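브렉비(Brekby) 마을 합창단 7월 정기 모임 회의록

장소: 플런빌(Flurnville) 길 옛 학교 건물 2층 음악실
시작: 저녁 7시 10분
참석: 쇼나 먼로(진행), 스트루언 레녹스(지휘), 지엡 보(악보), 이슬라 달글리시(기록), 그 외 단원 다수
불참 연락: 마르틴슈 나비츠카스(야간 근무, 의견은 메일로 미리 보내 주심. 해당 안건마다 읽었습니다)

1. 지난 회의록 확인

지난 회의록은 한 군데만 고치고 통과했습니다. 알토 파트 연습이 "격주"로 적혀 있었는데 매주가 맞습니다. 기록자 잘못이고, 알토 여러분이 바로 알아채 주셔서 고맙습니다!

2. 여름 음악회 돌아보기

쇼나가 먼저 숫자부터 읽었습니다. 표 판매와 현장 모금을 합쳐 2,630파운드가 들어왔습니다. 읽자마자 박수가 나와서 잠깐 멈췄습니다. 관객은 161명이었고, 준비한 의자가 모자라 뒤쪽 창턱에 앉으신 분들도 계셨습니다. 작년 여름에는 앞의 두 줄을 채우느라 단원 가족까지 불러 앉혔던 걸 생각하면 정말 기쁜 일입니다.

스트루언의 평은 이랬습니다. 1부의 뱃노래 묶음은 지금까지 우리가 부른 것 중 가장 좋았고, 특히 세 번째 곡 끝에서 베이스가 혼자 남는 네 마디는 연습 때보다 훨씬 깊은 소리가 났다고 합니다. 2부 첫 곡은 빨랐습니다. 본인이 긴장해서 박을 서둘렀다고 했고, 소프라노 쪽에서는 오히려 그 속도가 신났다는 의견이 나왔습니다. 가을에 다시 부를 때 두 가지 속도로 다 해 보고 고르기로 했습니다.

마르틴슈의 메일 중에서: "테너 자리에서는 피아노가 거의 안 들립니다. 뚜껑을 반만 열었던 것 같은데 다음에는 다 열어 봅시다. 그리고 앙코르 때 관객이 후렴을 따라 불러 준 것, 저는 집에 가는 내내 그 생각만 했습니다." 뒷부분에 모두 동의했습니다. 피아노 뚜껑은 가을 리허설에서 시험해 봅니다.

아쉬운 점으로는 쉬는 시간이 길어진 것이 나왔습니다. 차를 따르는 탁자가 하나뿐이라 줄이 복도까지 갔습니다. 다음번에는 탁자를 둘로 나누고 한쪽은 찬 음료만 놓기로 했습니다. 레몬 케이크는 1부가 끝나고 순식간에 동났다고 하니, 굽는 분들께 특별히 감사드리고, 가능하시면 두 배로 부탁드립니다.

3. 겨울 음악회 곡목

이번 모임에서 가장 오래, 가장 즐겁게 이야기한 안건입니다. 스트루언이 후보곡 목록을 돌렸고, 몇 곡은 피아노로 앞부분을 들려주었습니다. 주제는 "긴 밤의 노래"로 하자는 데 금방 뜻이 모였습니다. 성탄 노래만으로 채우지 말고 자장가, 눈 노래, 뱃사람들이 겨울 항구에서 부르던 노래까지 넓게 잡자는 생각입니다.

지엡이 베트남 자장가 한 곡을 제안했습니다. 할머니께 배운 노래라며 그 자리에서 첫 절을 불러 주었는데, 음악실이 아주 조용해졌습니다. 선율이 다섯 음 안에서 움직여서 무반주로도 어울리겠고, 스트루언이 4성부로 편곡해 보겠다고 했습니다. 발음은 지엡이 천천히 읽은 녹음을 만들어 나누어 주기로 했습니다. 성조 때문에 걱정하는 분들이 있었는데, 지엡 말로는 선율이 성조를 꽤 많이 도와준다고 합니다. 편곡 초안은 8월 모임에 나옵니다.

마르틴슈는 메일로 라트비아의 동지 노래를 추천했습니다. 후렴구가 짧게 반복되어 관객이 함께 부르기 좋다고 합니다. 여름 앙코르의 기억이 있어서인지 반응이 무척 뜨거웠습니다. 음악회 마지막 곡으로 놓고, 후렴 가사를 안내지 뒷면에 소리 나는 대로 적어 드리는 방안이 채택되었습니다.

이슬라는 스코틀랜드 겨울 노래 두 곡 중 하나를 골라 달라고 했고, 손을 들어 정한 결과 느린 쪽이 뽑혔습니다. 빠른 쪽을 지지한 단원들은 내년 봄을 노리겠다고 합니다. 꼭 기록해 달라고 하셔서 기록합니다.

남은 자리는 두 곡입니다. 추천하실 곡이 있으면 8월 모임 전까지 스트루언에게 보내 주세요. 악보가 없어도 되고, 흥얼거린 녹음이어도 괜찮습니다. 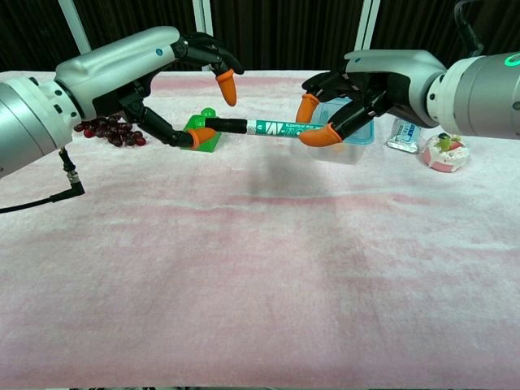

곡 순서에 관해서도 조금 이야기했습니다. 자장가를 2부 한가운데에 두면 앞뒤 곡의 분위기를 어떻게 잇느냐가 문제인데, 쇼나가 시 낭송을 짧게 끼워 넣자고 했습니다. 좋은 생각이라는 말이 여기저기서 나왔습니다. 낭송자는 단원 중에서 찾되, 평소 독창을 잘 맡지 않는 분께 먼저 여쭤보기로 했습니다. 시는 한 편당 2분을 넘지 않게 합니다.

4. 악보 보관과 목록 정리

지엡의 보고입니다. 악보장에 있는 낱권을 전부 꺼내 세어 보니 691권이었습니다. 이 가운데 표지가 떨어졌거나 쪽이 빠진 것이 꽤 있고, 빌려 간 뒤 돌아오지 않은 악보도 있습니다. 집에 브렉비 도장이 찍힌 악보가 있으면 연필 표시를 지우지 말고 그대로 가져와 주세요. 오래된 숨표 표시가 다음 사람에게 큰 도움이 된다고 합니다. 1부 뱃노래 악보에는 예전 단원이 적어 둔 "여기서 바다를 생각할 것"이라는 메모가 있었는데, 실제로 이번에 그 대목을 부를 때 효과를 봤다는 증언이 이어졌습니다.

목록은 작곡가, 제목, 성부, 권수, 상태 순서로 적습니다. 언어 칸도 하나 더 두자는 의견이 나와 받아들였습니다. 정리하는 날은 8월 연습이 없는 저녁으로 잡고, 손이 남는 분은 누구든 오시면 됩니다. 지엡이 국수를 끓여 오겠다고 하자 지원자가 갑자기 늘었습니다.

악보집은 바우티스타(Bautista) 서점에서 주문하던 방식을 유지합니다. 새 악보 예산으로 400파운드를 쓰자는 안이 나왔고 반대 없이 통과했습니다. 겨울 곡목이 확정된 다음에 한꺼번에 주문합니다.

5. 신입 단원과 파트 연습

음악회 뒤에 함께 노래하고 싶다고 연락해 온 분들이 있습니다! 쇼나가 모두에게 답장을 했고, 9월 첫 연습에 와서 편하게 들어 보시라고 초대했습니다. 오디션은 지금처럼 두지 않습니다. 처음 오시는 분 옆에는 같은 파트의 오래된 단원이 한 명씩 앉기로 했고, 알토와 베이스는 벌써 짝을 정했습니다. 테너는 마르틴슈가 메일에서 "누구든 제 옆으로 보내 주세요, 테너는 늘 배가 고픕니다"라고 했습니다.

악보를 읽지 못하는 분들을 위한 시간도 다시 열자는 이야기가 나왔습니다. 지난봄에는 연습 30분 전에 모여 박자를 손뼉으로 치고 계이름을 붙여 보는 식으로 했는데, 참가했던 단원들이 이제는 자기 줄을 따라갈 수 있다고 무척 뿌듯해했습니다. 가을에도 같은 방식으로 하고, 스트루언과 이슬라가 번갈아 맡습니다. 교재는 따로 사지 않고 그날 부를 곡의 첫 쪽을 씁니다.

파트별 연습 녹음은 계속 올립니다. 소프라노 녹음 소리가 작다는 지적이 있어 다시 녹음합니다. 집에서 설거지하며 듣기에 가장 좋은 것은 베이스 녹음이라는 의견이 있었습니다.

6. 합동 연습 제안

타릭스(Tarix) 남성 합창단에서 가을에 하루 같이 노래하자는 편지를 보내왔습니다. 서로 두 곡씩 가르쳐 주고, 오후에 네 곡을 이어 불러 보자는 내용입니다. 모두 대찬성이었습니다. 우리 쪽에서는 뱃노래 세 번째 곡과 스코틀랜드 겨울 노래를 가져가면 어떻겠느냐는 말이 나왔고, 스트루언이 저쪽 지휘자와 의논해서 정합니다. 남성 단원이 스무 명 넘게 더해진 뱃노래가 어떻게 들릴지 상상하느라 이 안건에서는 잡담이 조금 길었습니다.

장소는 우리가 초대하는 쪽으로 답장합니다. 점심은 각자 한 가지씩 가져와 나누어 먹고, 차편이 필요한 손님은 역에서 모셔 옵니다. 운전하실 수 있는 분은 쇼나에게 알려 주세요.

7. 그 밖의 이야기

음악실 창문 하나가 잘 안 닫힙니다. 학교 건물 관리 쪽에 이미 알렸고, 고칠 때까지 바람 부는 날은 커튼을 묶어 둡니다.

무대 의상은 지금처럼 위아래 검은색에 각자 좋아하는 색 하나를 더합니다. 겨울에는 목도리로 맞추자는 제안이 있었고, 뜨개질하시는 분들의 눈이 반짝였습니다. 색은 정하지 않고 자유롭게 두되, 무대에서 너무 덥지 않을 실을 알아보기로 했습니다.

이슬라가 음악회 안내지에 곡마다 짧은 이야기를 실어 보자고 했습니다. 누가 어디서 처음 들은 노래인지, 왜 골랐는지 두세 줄이면 됩니다. 지엡과 마르틴슈의 노래부터 쓰고, 나머지는 추천한 사람이 직접 씁니다.

할 일

스트루언: 베트남 자장가 편곡 초안, 타릭스 쪽과 곡 의논, 소프라노 녹음 다시 하기
지엡: 발음 녹음, 악보 목록 양식, 국수
쇼나: 타릭스에 답장, 낭송할 분 찾기, 9월 첫 연습 안내
마르틴슈: 동지 노래 악보와 후렴 발음 표기
이슬라: 안내지 글 모으기, 목도리 실 알아보기
모두: 집에 있는 악보 찾아오기, 남은 두 곡 추천하기

마치기 전에 스트루언이 피아노 앞에 앉아 동지 노래 후렴을 쳐 주었고, 다들 가사도 모른 채 "라라라"로 세 번 불렀습니다. 세 번째에는 화음이 저절로 붙었습니다.

마침: 저녁 9시 5분
다음 모임: 8월, 같은 장소, 저녁 7시
기록: 이슬라 달글리시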